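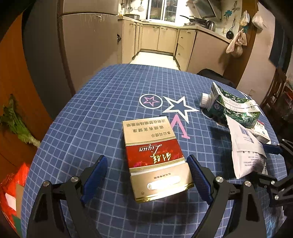

Arau Hand-Held Gripper, Pair

Home Grippers Pads & Spares Recording Kits Support Contact

If you have ever tried to teach a learning system to tidy up after breakfast, you already know where the hours go. They go into examples — plain, patient, everyday examples of a hand reaching for a thing and closing on it. The Arau pair was made for exactly that kind of work, and we have tried to make it something you'd be happy to hold for a whole afternoon at somebody's kitchen table.

Each gripper has two black jaw arms, and each arm carries a blue textured pad on its inner face. The camera rides on the tool and looks down past the pads, so what gets recorded is what the jaws are approaching, whether that's a pack of Liqun cigarettes or a little medicine box. You squeeze, the jaws close, you let go, they open (most people are comfortable with it by their second cup of coffee!).

We're fond of real homes for this. Danica Ivanov, who looks after our home recording kits, likes to leave the table just as she finds it, with the patterned tablecloth on, the crumpled milk carton and the odd sheet of paper still lying about. A learner that has only ever met clean blocks on a gray bench tends to get flustered in a kitchen, and small flat boxes on a busy cloth are very good practice for it.

What comes in the case

Two hand-held grippers, left and right
4 spare blue finger pads
One hex key for the jaw hinges
Two wrist straps
A card of starter tasks, written by Stojan Kovačević

A few things worth knowing

The pads are rated for 3000 closings and are easy to swap. Wipe them with a barely damp cloth and let them dry before you start again — flour and sugar are the worst offenders. Check the hinge screws at the start of each session and snug them up gently if they have any play.

For a first task, we suggest 200 short recordings of a single pick-up. Turn the object between takes, move it nearer and farther, and now and then start with your hands somewhere awkward. Slow, steady closings are the most useful. If you fumble one, keep it and mark it as a miss in Emunness, our recording software, which sorts misses into their own folder.

Ordering

The pair is item 1663 and ships fully assembled. Labs that already own our Grukico dock can use it for charging and for copying recordings across. For larger orders, or if you'd simply like to talk over what you plan to record, write to Zlatko Gashi through the Contact page and he will be glad to help.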